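最終更新:2019-11-16

共用文具の返却と色分けについて 中間報告
班:Sosina Workneh、İlker Gezer、Chaltu Dinsa(まとめ担当:Chaltu)

1. なぜやったか
学習棟Golturaの共用文具、とにかく戻ってこない。はさみ、のり、クレヨン、定規。棚にはあるはずなのに使いたいときにない。1月に前の学年が作った貸出ノートを見せてもらったが、書かれているのは借りた記録ばかりで、返却欄はほぼ白紙。ノート方式はもう無理だと思った。そこで「書かせる」のをやめて、置き場所の色だけで返却がどう変わるか調べることにした。

2. 先行例
図書室のSugiyama文庫では背ラベルの色で棚を分けている。担当のSiamak Hassanpourさんに話を聞いた。色は少ないほうがいい、増やすと誰も覚えない、とのこと。あと「似た色を隣に置くと必ず混ざる」。これは後で効いてくる(4章)。
文献は2本しか読めていない。最終報告までに追加する。

3. 方法
期間は6週間。前半は今までどおり文字ラベルのみ、後半は色分け。対象は文具414点、全部に小さい番号シールを貼った。これが一番時間かかった。シール代と容器代で予算2000円ちょうど。
分類は次のとおり。
青:切るもの
オレンジ:描くもの
赤:貼るもの
点検は放課後に当番制。定位置にあれば丸、ちがう容器なら三角、見つからなければバツ。見つからない物は翌日もう一度だけ探す。İlkerが表計算に入力、Sosinaが確認。
利用者12人に短い聞き取りもした。質問は「どこに戻すか迷ったか」「ラベルを読んだか」の二つだけ。
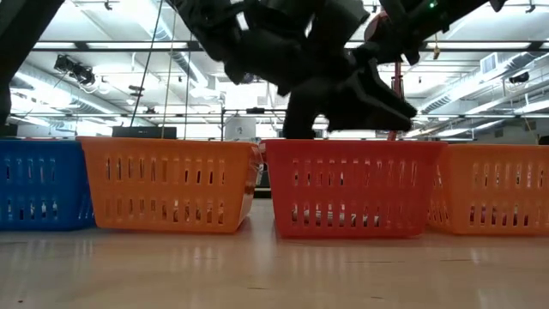
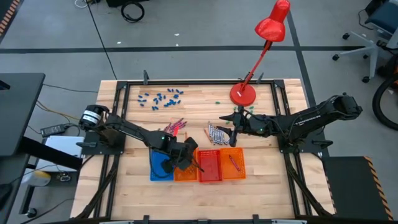

図1・図2 色のちがうかごと作業台

4. 結果(途中)
後半のほうがバツは減った。ただし三角が増えてる。つまり、なくなりはしないが場所をまちがえる。まちがいの多くはオレンジと赤の間で、Hassanpourさんの言ったとおりになった。青への入れまちがいはほとんどなし。
聞き取りではラベルを読んだと答えた人のほうが少なかった。「色で見てた」「前の人が入れたところに入れた」という声。後者はけっこう大事だと思う。最初の一つがまちがっていると、後の人も続けてまちがえる。実際、のりが描くもののほうにまとまって入っていた日があった。
あと、マスキングテープは貼るものなのか描くものなのか問題。班の中でも意見が割れた。Chaltuは貼るもの派、İlkerは飾りに使うから描くもの派。とりあえず貼るものにしたが、根拠は弱い。

5. 考察
色分けは「返す気にさせる」効果はありそう。でも正しい場所に返させるには色の選び方が大事。オレンジと赤は離すか、どちらかを緑などに変えるべきだった。計画の段階で気づけた。
前半と後半で授業の内容もちがうので、単純には比べられない。後半は図工系の課題が重なって、描くものの利用が多かった。この影響をどう引くかまだ決まってない。
見た目の区別がつきにくい人への配慮も足りなかった。容器の前に絵の印をつける案が出ている。Obsa Woldegiorgis先生からも同じ指摘をもらった。

6. 今後
・赤を別の色に替えてもう一度測る
・各容器に見本を一つ固定する
・点検表の三角を二種類に分ける(となりの容器/それ以外)
・グラフの縦軸がずれてるので直す、次回までに必らず

先生から、発表会ではグラフを一枚にしぼるようにと言われた。どれにするかは次の班会議で決める。

シェア 6 コメント 0
このサイトではCookieを使用しています。閲覧を続けると同意したものとみなされます。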